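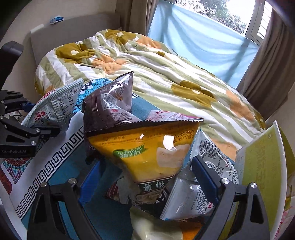

Rullora is a paid data service for companies that train robots to pick up and move household goods. It is sold by Ismont, which recruits people to carry out everyday handling jobs with hand-held grippers and delivers the recordings to the buyer as finished sets. The best known part of the catalog is the soft packaging set, which deals with chip bags, candy pouches and other things that bend when squeezed. The work is done in ordinary homes, and the goods are whatever the local stores carry: a yellow barbecue flavor chip bag with a "0g TRANS FAT" badge, heaped with other snacks on a cloth over a flowered comforter, is typical of the material, with the two jaws of a gripper open on either side of the pile. Ismont describes this as "real homes, real clutter." Critics of the service have replied that a heap of snacks on a bed is a narrow kind of clutter, and that the phrase does a lot of work in the sales material.

Background

Ismont began as a reseller of gripper parts and moved into recorded data when its hardware sales slowed. Rullora was first offered in January as a closed trial and went on general sale on May 29, 2018. The launch catalog listed 3,611 recordings in the soft packaging set. The company has never said how many of these were made in separate homes, a figure buyers have asked for more than once. A set made in many homes and a set made in a few can have the same number of recordings and be worth very different amounts.

What is sold

A buyer can take a ready-made set or order a custom one. Ready-made sets come with video from the gripper, a log of how far the jaws were open, and a short written label for each recording. Custom orders let the buyer name the type of goods and the type of room, though not the brands or the lighting. Delivery of a custom order is quoted at 28 days. The license runs for 364 days, after which the buyer must pay again to keep training new models on the material. Models already trained may be kept.

The license has drawn complaints. Ismont says in its terms that a model "substantially retrained" after the license ends needs a new payment, but the terms do not define the word. Smaller buyers have pointed out that almost any useful model is retrained at some point, so that the yearly price is closer to a standing fee than the one-time purchase suggested on the front page of the catalog.

Method

The worker holds a gripper in each hand and does the job as if the tools were fingers. No robot arm is needed at this stage. The idea is that a robot fitted with a similar gripper can later learn from the recordings. The approach is not special to Ismont, and the company does not claim to have come up with it, although its brochures can leave a hurried reader with that impression.

Snack bags are a fair choice of subject. They are light, they crumple, and the shiny film throws back glare that can hide the printing and the edges. A sealed bag with air in it pushes back against the pads, while a flatter one folds. Bags in a pile also lean on each other, so that moving one may shift its neighbors.

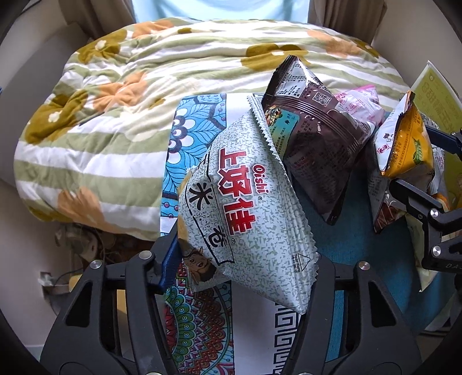

What the recordings do less well is show how hard a bag is being squeezed. The standard set has no force readings. The jaw log gives the width of the opening, and a buyer is expected to work out the rest. Ismont's position is that width is "a practical stand-in" for grip force. With a hard object of known size this may hold up well enough. With a puffed bag it is a weaker argument - the same opening can mean a gentle hold on one package and a crushing one on another.

Testing

Dunmont, a small test lab that buys and compares training sets, tried the soft packaging set on its own robot arm. Its report ran 3 trials with different store goods and found that the trained model was good at reaching for a bag and closing on it, but poor at choosing which bag to take first from a pile. It also noted labels that were too short to be of use. "Pick up snack" appeared again and again, with nothing to say which snack was meant.

Ismont answered that the labels were a starting point and offered a more detailed version at a higher price. Dunmont declined to test the detailed version unless it could buy a copy without telling the company in advance, and no second report has come out.

A more friendly account came from Valdovinos, a warehouse equipment firm that used the set as an early step before making its own recordings. It called the material "clean and easy to load" and said it had saved time. The same account says the firm's final product used none of the Rullora recordings. Ismont quotes the first remark in its advertising and leaves out the second.

Comparison with other sources

Free collections of gripper recordings exist, and some buyers have asked what the paid service adds. The strongest answer is consistency. Rullora files follow one layout, and the jaw log is lined up in time with the video, a job that can eat up weeks when it has to be done by hand. The weaker answer, and the one Ismont leans on most, is variety. Without a list of homes, rooms and goods, a buyer has no good way to check that claim before paying.

Sample recordings can be had on request. They are picked by the company. Requests for a random sample have been turned down on the ground that it would "give away the product."

See also

Hand-held gripper
Learning from demonstration
Flexible packaging
Data licensing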